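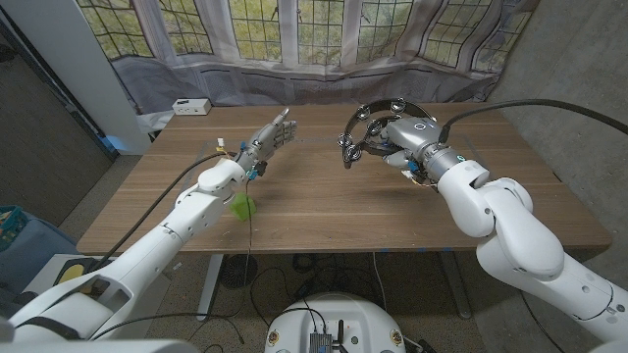
Start with the claim I was handed when I took this slot: a tidy desk makes people work better. I've read what Idora sent over and I don't buy it. Their consultants looked at two offices, Devport and Magesa, and came back with a policy that says every surface must be bare by closing time. Point to the slide. Wooden table, a long black cable, something bright green hanging over it. Would that pass? Under the Idora rules it fails on the cable alone. Ask the room who would get less done at it. Wait for an answer.

Next, the numbers. The report says staff save up to 6 minutes a day. Saved from what? They asked people to guess how long they spent looking for things, then asked again in August, when half the Magesa office was on vacation. Margit Simon asked for the raw answers and got a brochure.

Read Musyoka Makori's comment out loud, slowly: "I used to know where everything was. Now it's in a locker and I know where the locker is."

Cost. 400 lockers for 300 people. Don't explain the difference, let them do it. If someone from purchasing objects, say I'd be glad to see the reasoning in writing.

Be fair here. Shared desks do need clearing, and Iveta Halás has a good point about the cleaners, who shouldn't have to lift somebody's papers to wipe under them. That's a case for clearing shared desks. It doesn't get you to a rule for everyone.

Skip the personality quiz slide if we're short on time. (Skip it anyway?)

Last thing: ask for a trial at Komomlow where one floor keeps the rule and one drops it, and someone outside Idora does the measuring. Then take questions. Faith Mugo will want to go first.

Contact the speaker | © 2021 | Back to top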